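List home | Threads | By author | Search | Help

Re: Admissions consultation for the Utlow schools
Posted by Ihor Lysenko, July

I've read the consultation document twice now and I think the summary sent to this list missed the part that matters most to parents on the Fasberg side. An earlier message said:

> As I understand it the plan is to merge the two catchments
> and let the council draw one line round both schools.
> Siblings keep priority. I can't see that much changes for
> families already in the system, so I wasn't going to reply
> to it. Is there something I've overlooked?

Families already in the system are mostly fine, I agree. The change is for children starting from next year. At present a child living in Fasberg gets a place at Fasberg Primary ahead of anyone from outside. Under the single catchment, places go by straight-line distance once siblings and children in care have been placed. The terraces behind the station are nearer to Fasberg Primary than half of Fasberg is, so the families at the far end of the village would be offered Judulell instead.

Judulell is a good school and my two were happy there. My concern is the journey. There's no pavement on the last stretch of the lane, and the council only pays for transport where the walking distance is over 2 miles for under-eights. Most of the far end falls just short of that.
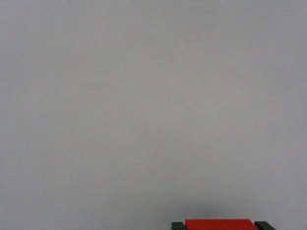 The numbers are in appendix B. Across all the schools in the area there are 1,609 primary places. Fasberg has 178 children on roll and Judulell has room for 520, with a good many desks unfilled in the lower years. I can see why the council wants to even things out. What I can't find anywhere is a map of which streets would have been offered which school if the new rule had applied last year. They must have the addresses, and I've written to ask for it.

The other point is mixing. The document says a shared catchment would give both schools a broader intake. It might, but distance rules tend to follow house prices, and the houses nearest Fasberg Primary are the dear ones. If a broader intake is the aim, I'd like to see them look at a share of places drawn by lot, as was suggested at the Kuroda Hall meeting. The reply at the time was that it would be considered, and it isn't mentioned in the document at all.

If you do respond, question 4 is the one on distance and question 7 is the free text box. You can leave the others blank and it will still go through. Paper copies are at the library desk – ask for one, they aren't on display.

I'll post the map here if they send it.

Ihor

Recent messages in this list
Breakfast club times after the summer
Re: Breakfast club times after the summer
Second-hand uniform, Judulell
Lane parking at pick-up
Re: Re: Who do we write to about school transport?
Governor vacancy at Fasberg Primary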